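Dice, Dominoes and Fractions: A Four-Week Tryout in Two Fifth-Grade Classes
Student project report, Elementary Math Methods
Dario Pagano and Mélanie Charbonneau
Submitted Sunday, October 27, 2024

Background

Our project began with a complaint. In our first placement week at Trestport Elementary, a fifth grader told Mélanie that fractions were "two numbers having a fight." We wrote that down, partly because we liked it and partly because it is a fair account of how many of the students were treating them. They added tops to tops and bottoms to bottoms and moved on with their lives.

The methods course asked us to pick one topic and one type of hands-on material. We picked comparing and adding fractions, and we picked dominoes, because a domino already looks like a fraction if you stand it on its end. Dice came in later, when we found out how long it takes ten-year-olds to stop building things out of dominoes.

What we wanted to find out

Our main question was whether playing a short fraction game at the start of math, three times a week, would change how students did on a written quiz. Our second question was whether they would explain their thinking more. The second one turned out harder to measure, and we would like our grade to reflect the effort and not the tables.

The games

Higher Half. Two players each turn over a domino and stand it up with the smaller number on top. The bigger fraction wins both tiles. Players have to say why theirs is bigger before they take anything. Blanks were removed after a long argument on day one about zero over zero, which neither of us was ready for at 9 in the morning.

Race to Two. Players roll two dice, make a fraction no bigger than one, and add it to a running total on paper. First to reach exactly two wins. "Exactly" did a lot of work in this rule. One pair played for three class periods without a winner and asked to keep their score sheet over the weekend.

Vimix. This is our own game and the name means nothing. Each player rolls three dice, picks two for a fraction, and saves the third as a multiplier for making an equivalent fraction. If your partner can find a mistake, your partner gets the point. It was the favorite in both classes, we think because catching a friend's mistake pays.

How we ran it

There were 23 students in the group we tracked, drawn from two classes. Mr. Lazaridis, our mentor teacher, let us have the first part of the lesson on three days a week. On the other days he taught as usual, and we sat at the back and took notes on how much smoother that went.

Students took a quiz in the first week and a matching quiz in the last. In between, they filled in a slip after every game with one fraction sentence, such as "3/4 is more than 2/3 because the missing piece is smaller." We ended up with 631 slips. Dario had suggested the slips. Dario also sorted the slips, which we consider a fair outcome.

We put each one in a pile: a correct reason, a wrong reason, or no reason at all. A slip that said "because it just is" went in the last pile, with some regret. 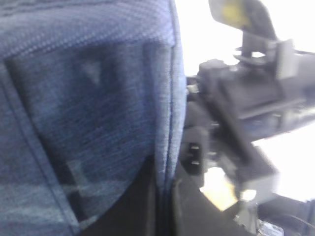 What we found

Scores on the second quiz were better for most students, with the clearest gains on comparing fractions. Adding fractions with different denominators improved less. When we looked at the wrong answers, the old habit of adding straight across had mostly faded, but it had been replaced by students who found a common denominator and then forgot to change the numerators. Mr. Lazaridis called this progress. We are choosing to agree with him.

The slips were more interesting. Of the full pile, 300 gave a correct reason and 99 gave a wrong one. The rest gave none. The no-reason slips came mainly from the first half of the project, and they dropped off once Vimix started. Our guess is that having to defend an answer to a partner who wants your point is better practice than having to defend it to two college students holding clipboards.

Talk during Higher Half also changed. In the beginning we heard "mine's bigger" and a grab for the tiles. By the last week we heard several students compare a fraction to one half first, a strategy we had planned to teach and never got around to. One student explained it to her table so well that Mélanie copied it into her own lesson plan.

What went wrong

We had no comparison group. Both classes played the games, so we can't say how much of the improvement came from the games and how much came from Mr. Lazaridis teaching fractions competently on the other days. A reasonable reader would suspect him.

The noise was real. Dice on a hard desk sound like hail, and the room next door sent a note. We switched to rolling on folded felt, and the notes stopped.

We also used a free scoring app called Pluvden for the first quiz. It marked 2/4 as wrong when the key said 1/2. We regraded everything by hand and did the second quiz on paper from the start.

Four weeks is short, and two of our game days were lost to a fire drill and picture day. Students who were absent on those weeks played noticeably less than the others, and we did not adjust for it.

Next steps

Mr. Lazaridis has asked to keep the Vimix rules, and we plan to come back in December to give the quiz a third time and see what stuck. We would like to write a version for decimals. The class has already asked whether the pair still playing Race to Two will be allowed to finish.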